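Home | How-Tos | Doors & Windows | Paint | Yard | About

How to fix a loose doorknob (and the latch that won't catch)

Posted July 24, 2023 by Anjani Mandagi

Quick one today. Three doors in our place in Gandville had wobbly knobs when we moved in and I put it off till June. Took me 40 minutes for all of them once I quit making excuses. Most of that was looking for the screwdriver.

This is for regular inside doors. Bedroom, bathroom, closet. If it's a front door with a deadbolt the idea is similar but go read the instructions for your lock first.

What you need

- Phillips screwdriver, a real one, not the drill
- Small flathead or a straightened paper clip
- Wooden toothpicks or golf tees
- Wood glue
- Pencil, rag
- A bar of soap or a candle stub

Wedge the door open before you start. You do not want to pull the latch out and have the door swing shut on you. Ask me how I know.

Step 1. Find out what's loose

Grab the knob and wiggle. Whole thing moves, plate and all? Mounting screws. Plate stays put but knob slides in and out? Set screw or the little catch on the neck. Knob turns and turns and the latch doesn't move - that's inside, probably a worn spindle, skip to Step 5.

Check both sides. One side can feel fine and still be the problem.
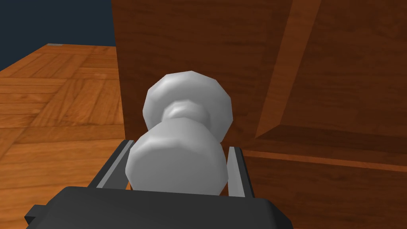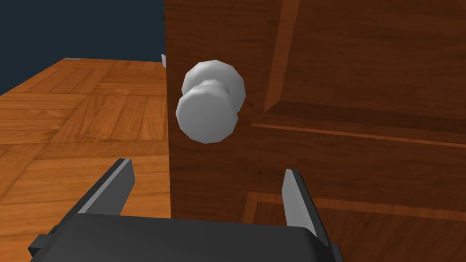
Step 2. Tighten the mounting screws

Screws showing on the plate: easy. Hold both knobs so they line up, snug one screw, then the other, then back to the first. Little at a time. If you crank one all the way down the plate tips and the knob will bind.

No screws showing: there's a cover. Look on the neck of the knob for a tiny hole or slot. Push the paper clip in, pull the knob toward you, it slides off. Then pry the cover plate with the flathead. Most have a notch on the bottom edge for this. Put the rag under the blade or you will scratch the paint. Screws are underneath.

Don't overtighten. Turn the knob after every half turn of the screw. It should spring back by itself. If it gets lazy, back off a bit.

Step 3. Set screw knobs

Older houses have these. Tiny screw on the side of the neck. Loosen it, push the knob up against the plate, pull it back just a hair, tighten. Make sure the screw lands on the flat side of the spindle and not on a corner. On a corner it feels tight for a week and then your back where you started.

Some old knobs are threaded on. Unscrew a quarter turn at a time til the set screw lines up with a flat.

Step 4. Stripped holes

Screw just spins? If it's one of the wood screws on the latch plate (edge of the door) or the strike plate (on the jamb), do the toothpick thing.

Take the screw out. Dip toothpicks in wood glue, stuff them in the hole till no more fit. Snap them off flush. Let it dry - the bottle I use, Bisora, I gave it 2 hours, yours may say longer. Screw back in by hand. Golf tee works better in a big hole, just saw the end off.

If it's a machine screw going into the other half of the knob set, toothpicks won't help. New set.

Step 5. Replacing the whole thing

Measure first. Center of the big hole to the edge of the door, that's your backset. Write it down. A lot of new sets come with a latch that adjusts to the two usual sizes, but look at the box. I went to Chong Hardware without measuring and made two trips.

Old one off, both knobs. Unscrew the latch plate, pull the latch out the edge. New latch in, slanted side facing the way the door closes. Everybody puts this in backwards once. Then the spindle half through the latch, other half on, screws in loose, wiggle till it sits right, tighten.

Try it with the door OPEN first. Turn, let go, watch the latch. Then close it.

Step 6. Latch still won't catch

Could be the door sagging and not the knob at all. Rub pencil on the end of the latch, close the door, open it, look for the mark on the strike plate. Mark too low means sag. Tighten the top hinge screws before you touch anything else. Sometimes thats the whole fix.

Still low? Swap one top hinge screw for a long one that reaches the stud. Or file the strike plate opening down a little. I filed 12 strokes, tested, filed more. Slow is fine here.

Sticky latch, rub soap or candle on the slanted face. No cooking oil please. It gums up.

Privacy locks

Bathroom knob, button goes on the inside. Sounds dumb. My sister Gisell locked her own bathroom from the hallway that way. Keep the little release key on top of the door trim.

Squeaky hinges next time, when I find my notes.

Related posts
- Patching a hollow door
- How to plane a door that sticks
- Removing painted-over screws
- Weatherstripping in one afternoon
- 32 small repairs to do before winter

This site uses cookies to remember your settings and count visits. By continuing to browse you agree to our use of cookies. Accept | Settings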